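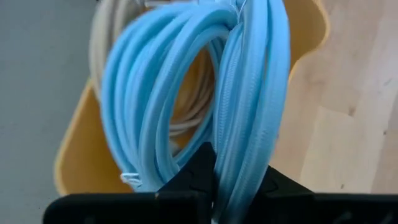
Wrist view, cable station. Blue braided coil in front, cream-white coil behind, strand between the fingers.

Pre-session inspection, cable pick examples
Site: Premness, cell 2
Inspector: Caoimhe Geraghty
Reviewed by: Oisín Costello
Period: May

1. Emergency stop tested from operator seat and from door. PASS

2. Gripper fingers free of cracks and burrs. PASS
Comment: Light scuffing on the left pad. Recheck at 3,000 cycles.

3. Grip force limit loaded and confirmed on controller. PASS
Comment: Limit was still at the rigid-part value from the previous task. Reset before power-up.

4. Wrist camera mount tight, lens clean, exposure locked. PASS

5. Coils tied and seated in yellow holder. PASS WITH COMMENT
Comment: Check ties between episodes. A strand caught on a loose tie can drag the whole coil.

6. Braided sleeves checked for snags. PASS

7. Work surface clear of tools and cut tie ends. FAIL, corrected
Comment: Side cutters left within arm reach. Removed by D. Mac Mathúna, item rechecked.

8. Disk space and clock sync between arm and camera. PASS

9. Episode labels match task sheet. OPEN
Comment: 985 episodes recorded against a target of 1,150. Of these, 81 carry the old label "pull" where the sheet now says "lift strand." Relabel before export. Do not delete failed grasps; mark them as failed and keep them in the set.

10. Operator briefed on hand-clear rule during reset. PASS

Released for recording. Item 9 assigned to Aoife Costello.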